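Gathering Demonstrations in a Simulated Kitchen
Speaker notes, Mustumside workshop, 2023-09-16
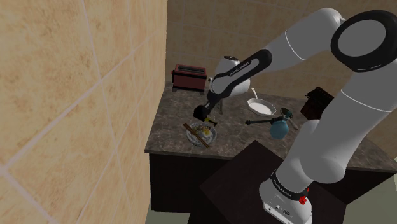

Slide 1. Simulated kitchen counter with the Franka arm, gripper over the glass bowl.

Leave this slide up while people sit down. Say hello, say the talk is 20 minutes plus questions, and that the slides will go on the workshop page afterward.

Opening

This talk is about the dull part of robot learning - getting the examples. I won't say much about the model. We trained a fairly standard policy and most of our gains came from fixing the data.

Point at the slide. Everything we collected for this project was collected in simulation, in kitchens like this one. The arm stands on its own dark pedestal in front of the counter. The counter has ordinary things on it: a toaster, a kettle, a frying pan, a spray bottle, a bowl of food with chopsticks across it. Most of them play no part in any given task. They are there so the policy has to cope with things it doesn't need.

Our collection tool is called Harkik. The part that builds the kitchens is called Birik. I'll use both names from here on, so say them twice.

Slide 2. What counts as one example

An example is one full attempt at one task, from the start pose to the end. We store the camera views, the joint positions, the gripper command and a line of text saying what the task was. The text is written before the attempt and the operator reads it first. In the early weeks we let operators write the text afterward, and they described what they had done instead of what they were asked to do. Those records looked fine and were no use for training on instructions.

We collected 800 attempts in the first round. After review we kept 200. People usually ask about that number, so go straight to the next slide.

Slide 3. Where the rest went

Go slowly here.

The largest group was long pauses. An operator stops over an object to think about the grasp, and the record shows an arm hovering for several seconds. The policy learns to hover. Trimming the pauses by script helped with some records, but it put jumps in the motion of others and we dropped those.

The second group was contact problems. Thin objects are hard for the simulator. Chopsticks are the worst case we have. They roll, they sink slightly into the rim of a bowl, and now and then they shoot off across the counter when the fingers close. Pan handles are better but they have the same trouble at a shallow angle.

The third group was our fault. Birik moved objects between attempts, and in one batch it put them where the arm couldn't reach without hitting something. Operators did their best and recorded a lot of strange paths around the kettle. We now run a reach check before a layout is given to anyone.

Slide 4. What we change between attempts

Object positions and rotations, inside limits. Counter material and wall tile. Light direction. Which extra objects are present.

We don't change the arm or its mounting point. Somebody will ask. The answer is that we tried moving the base for a week, the operators slowed down badly, and we haven't gone back to it.

There are 33 layouts in the current set. Each has its own task list, because some tasks make no sense in some layouts.

(If short on time, skip to slide 6.)

Slide 5. The operators

Each session is 82 minutes including a break. Quality drops toward the end of longer sessions and you can see it in the gripper timing before anything else. New operators start with single-object tasks: pick up the bottle, move the pan. They go to the bowl tasks later.

We show each operator their own replays at the start of the next session. This did more for us than the written guide. The guide is still in the repository, and I would cut it in half if I wrote it again.

Slide 6. Review

Every attempt is replayed by someone other than the operator. The reviewer marks it keep, trim or drop, and picks a reason from a short list. Keep the list short. Ours grew until two reviewers would pick different reasons for the same fault, and then the totals meant very little.

The Hjaltadóttir checklist is the one we use now. It fits on one page. Copies are on the table by the door.

A failed attempt can still be kept if the operator recovers and finishes. We keep those on purpose. A policy that has only seen clean grasps has no idea what to do after a slip.

Slide 7. Open problems

Food. Our bowl contents are a single rigid shape, so a tilted bowl doesn't spill. Any policy trained on it will be careless with a real bowl, and we have no fix at the moment.

Clear objects. Glass renders acceptably but depth from a real camera will look quite different. We have not tested the transfer.

Second round of collection begins later in September, with the same layouts and the new reach check.

Questions

Go back to slide 1 for this part. Repeat each question into the microphone, as the room is being recorded. If asked about license terms for the data, say they are still being decided and give the project mailing address.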